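Mellorell Set-Up Guide
Section 4: Recording block trials with the wrist view
Last updated: February

This is the section where the method starts to feel real! Mellorell learns to pick up and line up letter blocks from wrist camera footage alone, with no overhead view to lean on.

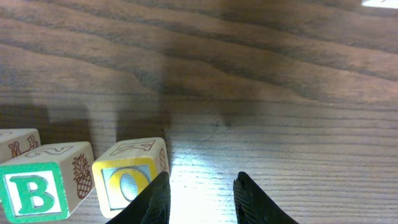

We kept the task small on purpose. Letter blocks are easy to find, they have a different print on each face, and a policy that can tell one face from another has learned something worth having. Our first model trained on 2,000 short trials and placed 543 test blocks correctly in a row, which thrilled everyone at the Brilham bench.

Before you begin

Finish Section 3 (gripper calibration) and keep the stop button within reach.

Steps

1. Clear the work area, then set out three blocks in a loose row. Slight angles are welcome — the model needs to see side faces as well as fronts.

2. Jog the arm until both fingertips show at the bottom of the wrist view. Open the gripper and hold it just above the table.

3. Check the exposure. A bright patch between the fingers is fine as long as you can still read the letters.

4. Start the recorder and guide the arm through one pick and one place. Move at an even pace and try not to pause over the block.

5. Stop, label the trial with the target letter, and shuffle the blocks.

6. Repeat until you have 40 trials per letter, then run the Ustska checker on the whole batch.

Note: Leave the shadows alone. Omolara Iyamu tried training with diffused light only, and the policy got worse on every ordinary table we gave it. Mixed lighting brought it right back, a lovely result and a cheap one to repeat.

Note: Blocks partly out of view are good data too. Keep those trials.

Caution: Keep hands away from the fingers whenever the arm is powered, even with the gripper open.

Caution: Do not lower the arm onto the table to find its height. Use the Ķēniņš offset from Section 3.

If the checker rejects a batch, see error 49 in the appendix. It nearly always means a missing label.

Contact the Mellorell team | © Brilham | Back to top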